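Memoria del trabajo: una mesa para marcar posiciones
Taller de objetos cotidianos, grupo de Trindade
10 de octubre de 2018

De dónde salió la idea

Pues empiezo por el principio, que fue bastante tonto. En el taller de Trindade teníamos que preparar una superficie de trabajo donde un objeto pequeño se pudiera colocar siempre en el mismo sitio, quitarlo y volver a ponerlo sin andar midiendo cada vez. Yo quería dibujar una cuadrícula a lápiz, como en la práctica de Posthorpe, pero ya me habían avisado de que borrarla luego es un suplicio (¡y deja la madera gris!).

Lo que probé primero

Hice una plantilla de cartulina con ventanitas recortadas. Quedaba preciosa y se movía con solo respirar cerca. Después puse hilo tensado de lado a lado, que aguantó una tarde. Entre las dos pruebas se me fueron 2.000 pesos de un presupuesto de 4.000, así que lo siguiente tenía que ser barato sí o sí.

La cinta

Al final, cinta amarilla cortada en trocitos y pegada directamente sobre la mesa — lo más simple de todo, y lo que más me ha gustado. La madera es clara y el amarillo se distingue sin chillar demasiado. Cada trozo lo corté con tijera, porque rasgando a mano salían unos bordes horribles, y fui pegando desde el fondo hacia mí. Tardé alrededor de 70 minutos, contando los que despegué y volví a poner porque me había torcido.

El objeto

Para las pruebas usé un patito de goma. En Flokulby me habían recomendado un cubo, por aquello de las aristas, pero el pato tiene una ventaja enorme: tiene cara, y así se sabe enseguida hacia dónde mira. Con el cubo me pasaba el rato girándolo sin saber cuál era el frente.

Entre las tiras, mirando hacia mi lado de la mesa, queda así:
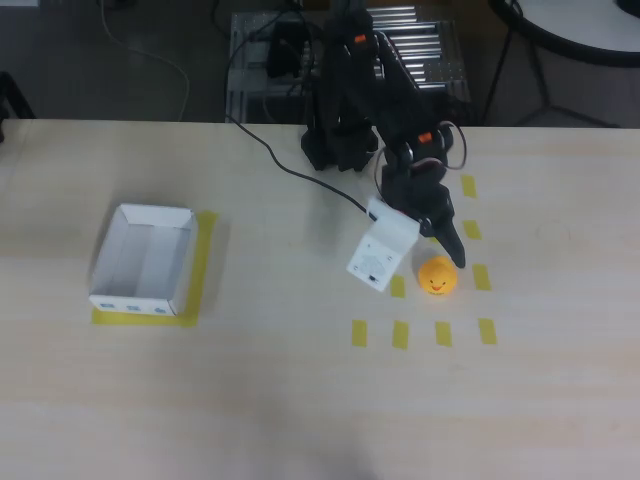
Lo que falta

Me queda limpiar las manchitas del tablero y numerar las marcas, que ahora mismo me las sé de memoria y nadie más. En diciembre llevo la mesa a Kostville y allí quiero repetir todo con otra cinta más estrecha, a ver si el pato se coloca mejor.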